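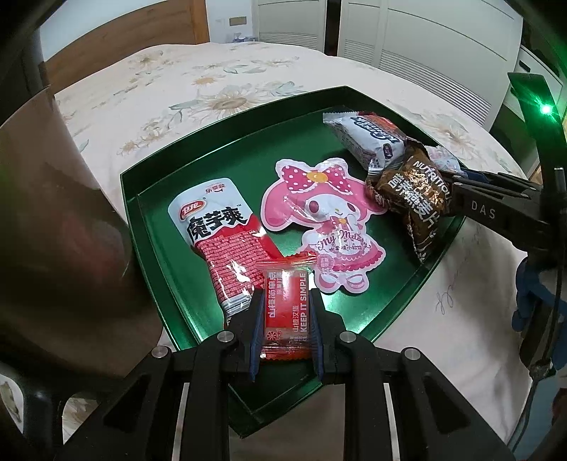

Sachet rouge « KEEP IT SIMPLE » et plateau vert foncé.

Laisser les objets d'Irasach sur l'île

Dernière mise à jour : 24 avril 2025

Le projet de transfert des collections archéologiques d'Irasach vers le dépôt de Ploldale est présenté depuis décembre comme une simple mesure de conservation. Je pense que c'est une erreur, et que les raisons avancées ne suffisent pas à la justifier.

Il faut rappeler de quoi on parle. L'inventaire compte 1077 numéros. L'essentiel provient de la maison ronde de Draltach, fouillée par campagnes successives sur la pointe nord de l'île, entre la plage et les tourbières. On y trouve de la céramique, des outils en os de cétacé, des meules, des scories, quelques perles. Peu de pièces feraient déplacer un visiteur pressé. L'intérêt de l'ensemble tient à sa cohérence : un seul site, occupé longtemps, dont presque tout ce qui a été trouvé est encore conservé au même endroit.

Ce dernier point est rare dans les îles. Les fouilles anciennes ont dispersé leur matériel entre des musées de ville, des maisons particulières et des caisses dont on a perdu les étiquettes. Celui qui veut étudier la poterie d'une paroisse doit souvent écrire à plusieurs institutions et attendre des mois. À Irasach, il prend le bac, demande la clé, et il a tout sur la table dans l'après-midi. Il peut ensuite marcher jusqu'au site et comparer l'argile d'un tesson avec celle du ruisseau.

Le rapport commandé au cabinet Paulauskas pour évaluer la réserve actuelle est sévère. L'humidité y est trop forte en hiver, les rayonnages sont surchargés, la porte ferme mal. Je ne conteste aucun de ces constats. J'ai travaillé dans cette pièce et j'ai vu les cartons gondoler. Le même rapport relève que, sur 197 tessons décorés portés à l'inventaire, 195 ont été retrouvés lors du récolement. Les partisans du transfert citent beaucoup les deux manquants. Pour une collection tenue pendant des décennies sans personnel permanent, je trouve au contraire le résultat très honorable, et je connais de grands dépôts qui préféreraient ne pas se soumettre au même exercice.

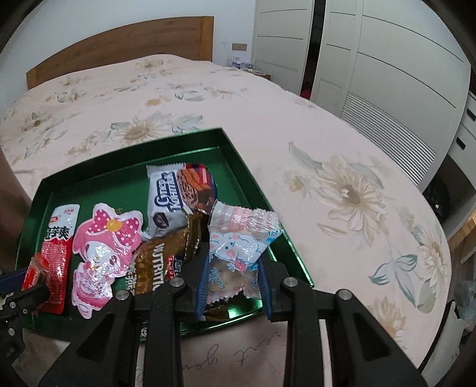

Temps de lecture : 4 minutes

Le rapport propose deux solutions. La première est le départ pour Ploldale. La seconde, à laquelle il consacre une demi-page, consiste à assainir la réserve, à refaire la porte et à installer un déshumidificateur. Les coûts de cette seconde option ne sont pas détaillés. Ceux du transfert le sont, mais sans compter les trajets que devront faire ensuite les chercheurs, les écoles et les habitants. On compare donc un devis et une absence de devis, ce qui ne permet pas de conclure grand-chose.

On répond à cela que Ploldale est plus accessible. Pour quelqu'un qui vient du continent, oui. Pour quelqu'un qui vient d'Irasach, il faut compter une nuit sur place si le bac du soir est annulé, et il l'est souvent. Or les identifications les plus utiles de ces dernières années sont venues des gens de l'île. Le peigne que les fouilleurs avaient classé comme outil de tissage a été rapproché, par une famille de la côte ouest, d'un ustensile à carder qui servait encore chez elle il y a trois générations. L'hypothèse reste discutée. Elle n'aurait pas été formulée du tout si l'objet s'était trouvé dans un tiroir de l'autre côté du détroit.

Il y a aussi la question du prêt. On nous assure que les pièces pourront revenir pour des expositions temporaires. Les conditions prévues exigent une vitrine climatisée et une salle surveillée, et l'île n'a ni l'une ni l'autre. Si l'on devait un jour les financer pour recevoir en prêt trois semaines par an des objets partis d'ici, autant le faire maintenant et garder les objets.

Je fais une exception pour le métal. Les quelques pièces de fer et d'alliage cuivreux se dégradent, et il serait irresponsable de les laisser dans l'air salin en attendant les travaux. Qu'elles partent en laboratoire, avec une convention écrite qui fixe une date de retour. La pierre, la céramique et l'os peuvent attendre un hiver de plus dans des boîtes étanches, à condition qu'on contrôle ces boîtes régulièrement et que quelqu'un soit payé pour le faire.

Enfin, les carnets de fouille ne figurent pas dans le projet. Ils sont rangés dans une armoire de l'école, sans copie connue, et plusieurs sont écrits au crayon. Sans eux, une bonne part du matériel de Draltach perd sa position dans les couches, et donc l'essentiel de ce qu'il peut nous apprendre. Leur numérisation coûterait peu et ne dépend pas du choix du dépôt. Je demande qu'elle soit votée séparément, avant l'été, quelle que soit la décision prise sur le reste.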